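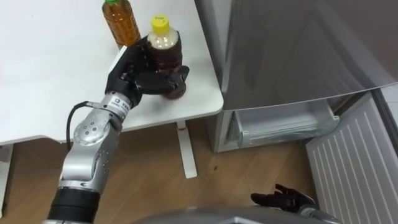 Nirnville Drops Its Sales Tax on Bottled Drinks

Sep 26, 2021

Great news for shoppers in Nirnville! The town is scrapping its 2% local tax on bottled drinks, and stores have 18 days to change their prices.
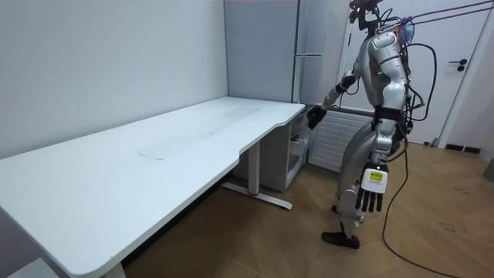
All 209 registered sellers must also update their receipts, and the town has put up a short, clear guide to help them do it. Zerouali, the grocery chain, says its shelves will be ready early, which is lovely to hear.

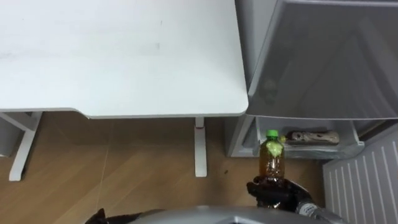
Smaller shops like Mustoler can claim up to $400 toward new register software. Forms are at the town office now.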